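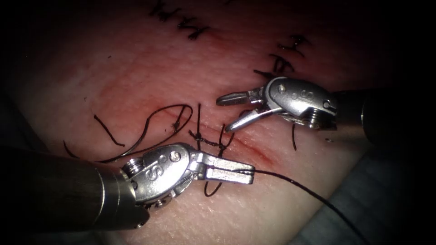 Grekard suturing station: notes from the Plesley open day

The Grekard station was shown at the Plesley open day on a practice pad, with two instruments closing a straight incision in black thread. I watched one full session of 40 minutes and had 8 minutes at the controls. This review covers the station only; the Ferby simulator in the next room was not running.

Knot tying is the strong point. One instrument holds the strand while the other opens over the wound and takes the tail, and the handoff is short. The stitch in progress pulled the edges together, and the earlier ones had their tails cut short.

Thread management is weaker. Slack collects on the pad in wide loops, and the thread tends to ride up around the base of a jaw. The operator cleared it twice in my session. Each time cost 20 seconds – minor on a pad, less so elsewhere.

The wrist camera earns its price. It gives a close view of the jaws and the crosshatched gripping surface, though the shaft stays out of focus and takes up a lot of the lower picture.
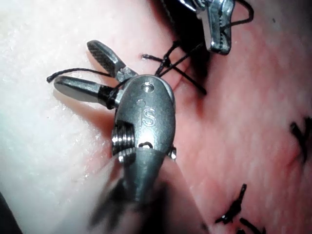
Mizanur Kumarasinghe wrote in to disagree about the slack. The loops come from cutting the thread too long, he says, and at the Kurtuluş demonstration in March an 18 cm length gave no trouble at all. I have not tested that length. The score for thread handling stays where it is until I do.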